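Home | Contents | Previous chapter | Next chapter | Glossary
Reading time: 11 minutes

Chapter 7
Working Rules for Two-Arm Handling of Soft Goods

Chandrasekhar Poojary

7.1 Why soft goods need their own rules

In the earlier chapters we looked at work cells where the part is hard. A metal bracket has the same shape in the morning and in the evening, and the rules for handling it can be written with this in mind. The reader has learned to ask where the part is, how it is held, and what happens if it is dropped.

Cloth does not let us ask these questions in the same way. A pair of pants can be put down on a table one hundred times and lie differently each time. Two arms may hold it together, and then each arm feels what the other one is doing through the fabric. If one arm stops and the other continues, the garment is pulled, and the load goes into wrists and fingers that were selected for light work.

For many years the small workshops I visited had no written rules for this. The operators knew what to do, but the knowledge stayed with them. At Brudbridge, where I worked for 3 years, the first house standard for garment handling was a single page taped to the inside of a cupboard door. It was a good page. Much of this chapter has grown from it.

7.2 The work at hand

Folding is the task we will use through the whole chapter. It is simple to explain to a newcomer, and it contains almost every difficulty of the subject: finding an edge, gripping a thin layer, moving two hands at matching speed, and letting go without spoiling the result.

The student should first look at a folding station before reading any clause. Look at the ends of the garment, at the cables near the wrists, and at what is kept on the other tables.
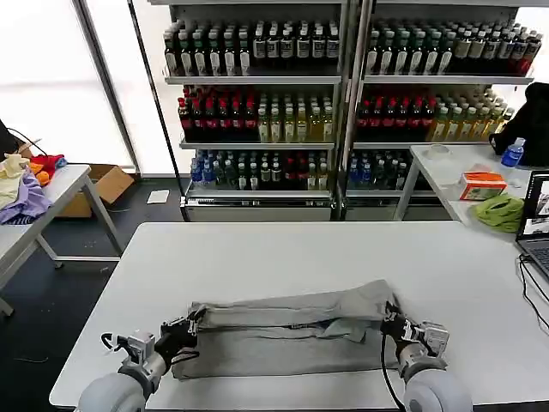 Gray pants, folded lengthwise, with one arm at each end of the bundle.
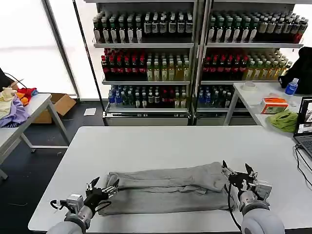 7.3 Terms used in this chapter

Station. The table on which the garment is handled, the arms that reach it, and the floor and furniture near enough to matter. In many books the station ends at the table edge. I prefer the wider meaning -- a cable that crosses the table edge belongs to the station, and so does the laptop at the other end of it.

Hold point. The place where a gripper closes on the fabric. A hold point is described by the garment (left end, waistband, hem) and never by the table.

Shared hold. The condition in which both grippers are closed on the same garment. All speed limits in section 7.6 are stricter during a shared hold.

Release check. A short pause before the fingers open, in which the operator or the program confirms that the fabric is supported by the table.

7.4 General rules for the station

The following rules come before any rule about motion. They are numbered so that they may be quoted in a station log.

Rule 1. Keep the working table for the garment in work. Waiting garments, tape, tissues and drinking bottles have their place on another table.

Rule 2. Give each cable enough slack for the full reach of the arm, and then lead it away from the garment. A cable lying near the hold point can be gripped together with the cloth.

Rule 3. Inspect the grippers before the first garment and again after every change of cover or finger. Write the result in the log, also when it is good.

Rule 4. If goods are displayed or stored behind the table, test the longest reach at low speed with no garment before the work begins. Bottles on an open shelf should be treated as people would treat them in a shop, with distance.

Rule 5. One person is responsible for the stop button. This person does not straighten the cloth by hand while the arms have power.

Rule 5 is the one most often broken. In the Korkham trial log, which we will study in section 7.8, there are 684 folding attempts, and in 489 of them the log gives the name of the person at the stop button. For the others the space is empty. The students should think about what an investigator could do with such a log after an accident.

7.5 Before the first fold

Begin with the arms parked and the table clear. Lay the garment flat, with the longer side parallel to the table edge, and smooth it once. Then step back behind the floor line, and say aloud that you are clear.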